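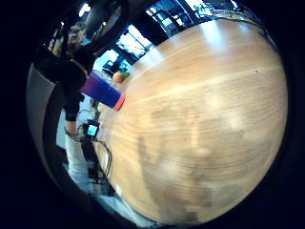

**shadi_s** - July 22, 2018
Anyone read the small business report the city put out? 31 pages, got thru most of it at lunch. They say the Girkora corridor lost 728 jobs and then two pages later call it "a growth district." How. Read half of it at a big wood table with window glare all over the varnish, so maybe I misread a chart, but I don't think so. Page 14 if anybody wants to check me.

**fadi_mansour**
You didn't misread. 728 is jobs lost at firms that closed or left. Growth number is net, counts the new warehouse out by the rail yard. Different tables.

**shadi_s**
ok but the warehouse isn't on the corridor?? It's across the river

**fadi_mansour**
Same zip. They did the whole thing by zip.

**haticey**
This is my problem with it. Zip codes are for mail. My shop is on Girkora Ave, I lost the lunch crowd when Ustico moved out and there is no chart in there that shows that. On paper my neighborhood is doing great

**T_Aoun**
Gonna disagree a little. Zip is what the state payroll data comes in. You want block by block you pay for a survey, and then everyone here complains about the cost of the survey. At least somebody put numbers out.

**haticey**
Numbers out is fine. Grant money following the numbers is not fine. Read the back section - "growth districts" go to the end of the line for the storefront grants.

**T_Aoun**
Missed that. Which page

**haticey**
26, small print under the map

**T_Aoun**
Huh. Ok that's bad. Still think the data is decent, the ranking is dumb.

**dima_m**
Storefront grant tops out at $3,000 anyway. Purkico got one for a new sign last December and spent more than that on the permit and the electrician. Not sure its worth the fight

**haticey**
$3,000 is two months of my electric bill Dima

**dima_m**
fair

**shadi_s**
Does anyone know who picked the cutoffs? Report says "consultant analysis," no name

**fadi_mansour**
Chidiac did the last one. No idea on this one. You can ask the comptroller's office for the data tables, took me 6 days last time, they just email a spreadsheet.

**shadi_s**
Will do it tonight. If I get the tables I'll pull the warehouse out and post what's left

**T_Aoun**
Pull out the hospital too or it's not a fair comparision. Hospital hiring swamps everything on that side.

**haticey**
Hospital people buy lunch tho. Leave the hospital in

**T_Aoun**
Do both then. Two versions.

**shadi_s**
fine, two versions. Comment period is still open btw, form is on the last page, takes written comments only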